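Kelavine 教堂跪凳（可折叠款）

先说一句，我自己就是教堂里弹管风琴的，弹了好多年，后来才开始卖这些东西。所以页面上写的都是我自己跪过、坐过、搬过的感受，啰嗦的地方请多包涵！

这款跪凳是 Ralar 作坊做的，他们原来只修老教堂的长椅，八月份才把折叠款正式放进目录。我第一次拿到样品的时候，心里还嘀咕，折叠的东西会不会一跪就晃？结果我拿它做了整整一个九日敬礼，晚上念玫瑰经也用它，铰链一声没响。

尺寸和重量

展开宽60厘米，一个成年人跪着很宽裕，带小孩子一起也挤得下。前面有一块斜的小搁板，放祈祷书或者歌本都行，边上有一道挡条，书不会滑下来。折起来以后可以靠墙立着，也能塞进祭衣间的柜子旁边（我们堂区的祭衣间小得可怜，这一点我特别在意）。一个人就能拎走，我试过一手拎一张，从祭衣间走到侧祭台，中间没歇。

跪垫

垫子可以拆，外套用拉链，脏了拆下来手洗就好，别放烘干机，我烘过一次，缩得套不回去了，只好另买一个。填充物偏硬。有老教友跟我抱怨说不够软，可是太软的垫子跪久了膝盖反而陷到底，念完一串经更疼。实在喜欢软的，可以加配 Stundar 的薄垫，用扣带绑在上面，不伤原来的布面。

颜色有酒红、墨绿和深蓝。将临期和四旬期想换紫色的话，外套可以单独订，记得早一点下单，每年到那时候都要排队。

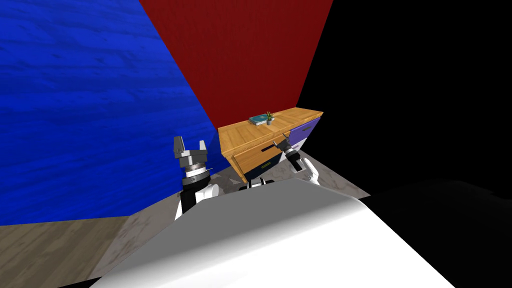

价格和订购

单张929元，外套另购163元，颜色任选。一次订2张以上我来出运费，偏远地区也一样。堂区、修院、避静中心需要开收据的，下单时在备注里写清楚抬头，我会跟货一起寄出去。

常有人问我的

能不能刻字？能的，搁板正面可以刻一行，很多人刻亡者的名字和圣名，也有刻一句圣咏的。刻字要多等一阵子，刻了就不能退，请把字核对好再发给我。

家里没有祈祷角，放卧室行不行？当然行啊，我自己那张就放在床边，早上起来先跪一会儿再去烧水。

跟 Ivanov 那款固定式的比哪个好？那款我也卖，木料厚，分量也重，放在圣堂里常年不动的话选它。要搬来搬去，或者家里地方小，就选折叠的。

有没有扶手加高的？目前没有，我催过好几次了，有消息会更新在这一页。

页面更新：2018年11月14日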